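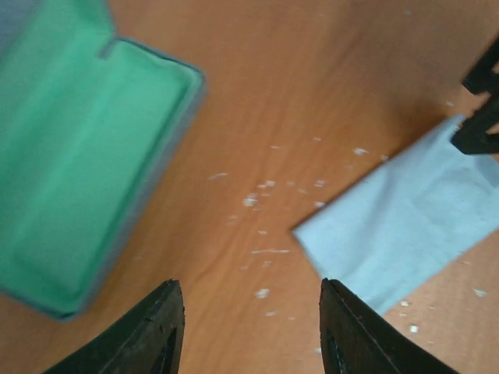
Galtatent 是一份电影镜头标注数据，收的是科幻片里人物与机器同处一室的室内段落，标的是镜头里的陈设、道具和桌面状态。选片范围是 45 部短片和长片，切出 437 个镜头，每个镜头一行记录。标注只写看得出来的东西，看不出来的留空或者用上位词。木头桌面上散着一片白色小点和碎片，可能是面包屑，可能是纸屑，也可能是灰，这种情况在“散落物”一栏里写“白色碎屑”，材质栏填“不明”，不往下猜。桌面本身写“木，浅橙褐”，木纹走向不用记，反光也不用记。

适用范围

这份数据最早是给片单检索用的。Woven 的放映手册需要按场景找镜头，比如“厨房、夜、人物独坐、机器在背景”，靠影片简介查不出来，只能靠人一条一条看过去。后来有人拿它统计道具出现的频率，也有人拿它练习写镜头描述，都可以。

不建议拿来做的事情有两样。一是训练识别演员面孔的模型，数据里没有面孔标注，人物只写角色代号。二是评判影片好坏，选片时没有考虑口碑，有几部拍得很粗糙，收进来纯粹是因为室内戏多。

影片本身不随数据分发。仓库里只有表格、标注手册和检查脚本，没有视频，没有截图，没有音轨。要看画面请自己找片源，再按时间码对。片源版本不同会造成时间码漂移，见后面“已知问题”。

目录内容

films.csv 片目表，一部影片一行。
shots.csv 镜头表，一个镜头一行，主表。
props.csv 道具表，一件道具一行，通过 shot_id 挂到镜头表。
vocab.txt 受控词表，道具和陈设只能从里面选词。
manual.txt 标注手册，中文。
check.py 检查脚本，提交前跑一遍。
CHANGES 修改记录。

所有表格都是 UTF-8 编码，逗号分隔，首行为字段名。用表格软件打开时请手动指定编码，否则中文会乱。shot_id 有前导零，不要让软件自动转成数字，这个错误已经出现过好几回，修起来很费事。

镜头表字段

镜头表每行 8 个字段：

shot_id 镜头编号，影片代号加序号。
film_id 影片代号，对应片目表。
tc_in 入点时间码。
tc_out 出点时间码，不含该帧。
place 场所，取受控词，如厨房、走廊、驾驶舱、病房、仓库。
light 光线，取日、夜、人工、不明。
surface 画面内主要台面的材质与颜色，没有台面写“无”。
note 备注，自由文本，尽量短。

place 写的是影片里的场所，不写拍摄地。一个棚里搭出来的驾驶舱就写驾驶舱。影片自己没有交代、画面又看不出来的，写“室内未定”，不要根据后面的剧情倒推。有一部片子到最后才说明前面的卧室其实在飞船里，前面的镜头仍然写卧室。

light 一栏争议最多。窗外全黑、屋内开灯，写“人工”还是写“夜”，前后两批标注不一致。现在的规则是优先写时间，看得见窗外就写日或夜，看不见窗外、只有灯，才写人工。旧记录已经按这条改过一遍，可能还有漏网的。

道具表字段

prop_id、shot_id、name、material、state、holder。

name 必须在受控词表里。material 可以写“不明”，不能留空。state 描述摆放或外观，例如叠放、散落、竖立、敞开、破损。holder 写谁拿着：人、机器、无。人和机器同时接触同一件道具时写“共持”，这类记录用起来最有意思，Sayaka Ikeda 整理的专题片单基本就是从“共持”里筛出来的。

机器本身不进道具表。整台机器角色按人物处理，用角色代号；拆下来的零件、断臂、外壳按道具处理。机器在片中一旦被拆开，从第一个拆开的镜头起，离体部分进道具表，主体仍算角色。影片没有拍出拆解过程的，以镜头里看到的样子为准。

散落物作为一条记录处理，不数颗粒。面粉、碎纸、玻璃碴、灰尘都一样。能辨认的写具体词，前提是镜头里有别的东西撑得住这个判断，比如旁边就是撕开的信封，可以写纸屑。撑不住就写碎屑加颜色。两名标注员写得不一样时取更宽的那个词。

标注流程

每个镜头由 2 名标注员各标一遍，互相看不到对方的结果。标完在 Favico 里对照，一致的直接入库，不一致的进讨论队列，由 Abla Tarawneh 定。定不下来的用上位词，并在 note 里写“有分歧”。

标注员看的是静音画面。这么安排有代价，一些道具只有听到对白才知道是什么，例如一个方盒子，角色叫它“译码器”，静音时只能标“盒”。手册里保留了这个做法。想要剧情名称的，可以在自己的副本里另加一列，不要改 name。

标注期间不查剧照，不查影评，不查幕后资料。剧照常常和成片对不上，有一部片子的宣传照里桌上有一盏台灯，成片里从头到尾没有出现过。

受控词表由 Dindo Tagle 维护。要加词请开 issue，附上至少一个镜头编号和时间码，说明现有的词为什么装不下。单独一个镜头用得到的词一般不加，写进 note 就行。近义词只留一个，例如“桌布”“台布”统一为桌布；分不清是桌布、毛巾还是衣物的，统一写“布”。

片源与选片

片目由 Lovely Baluyot 和 Amado Galang 拟定，参照 Panganiban 放映室的借阅目录，再加上几部成员推荐的短片。条件很简单：有机器角色，室内戏占主要篇幅，画面清楚到能看见桌上的东西。动画片没有收，材质一栏在动画里很难填。纪录片也没有收。

选片偏向很明显。借阅目录本来就偏重小成本作品，小成本作品又多半在一两间屋子里拍完，厨房和实验室因此特别多，驾驶舱相对少。拿这份数据推断“科幻片里机器一般出现在哪里”，结论会偏到厨房去，引用时请说明。

黑白片的 surface 栏只写材质，颜色写“黑白”。后期上过色的版本一律按黑白处理，不采信上色。

使用方法

把仓库拉下来，先跑 check.py，没有输出就说明表格完整。脚本检查的内容包括：编号是否重复，道具表的 shot_id 能不能在镜头表里找到，name 是否在词表内，出点是否晚于入点。脚本不检查标得对不对。

查镜头最省事的办法是把镜头表和道具表按 shot_id 连起来，再筛 place 和 name。比如找“机器手里拿着杯子”的镜头，筛 name 等于杯、holder 等于机器。holder 等于共持的要单独筛，它不包含在机器里面，很多人第一次用都会漏掉这一部分。

时间码格式为时、分、秒、帧，以冒号隔开。帧率写在片目表的 fps 列，换算时不要默认所有影片一样。

已知问题

时间码漂移。有的影片片头厂标长度不一，不同版本能差出好几秒。片目表里的 offset_note 写了我们用的版本从哪里开始计时，请先对齐第一个镜头，再往下看。

surface 的颜色词不够统一。“棕”“褐”“浅橙褐”并存，原因是早期没有限定颜色词。暖光下的白桌子也有被写成米黄的。下一版会收窄颜色词，旧值另存一列，不会覆盖。

共持的边界。机器把杯子递给人，递出的一瞬间算共持，但镜头往往包含前后两段。现在的规则是镜头里只要有共同接触的画面就写共持，先后顺序不记录。需要顺序的人只能自己回去看片。

镜中反射。镜子和屏幕里映出的道具目前也进道具表，note 里写“反射”，同一件道具因此可能出现两条。做频率统计时请先去掉。

note 一栏里有少量标注员之间的对话，没有清理干净，例如“你再看看这个是不是锅”。不影响使用，看到了可以提交修改。

更新记录摘要

五月的版本补齐了短片部分的 light 栏，合并了词表里重复的容器词，“罐”和“听”并入罐，“盆”保留。check.py 增加了对前导零的检查。此前下载过的人建议整体替换，不要只换道具表，两张表的编号是一起改的。

再往前的改动见 CHANGES，每条后面写了涉及的镜头编号。

提交与联系

修改请走合并请求，一次只改一部影片，方便核对。改动标注值的，在说明里写清楚镜头编号、原值、新值、看的是哪个片源版本。只改错别字的可以合在一起提。

讨论队列每周四处理，周四以后进来的排到下一周。急用的可以在请求里写明，但不保证提前。

许可

表格和手册可以自由使用、改写、转载，注明 Galtatent 和所用版本即可。影片的一切权利归各自的权利人，本仓库不提供也不代为寻找片源，这类 issue 会直接关闭。

引用时写数据名称和版本，不需要列出全部标注员。名单在 manual.txt 末尾，有变动请联系 Amado Galang。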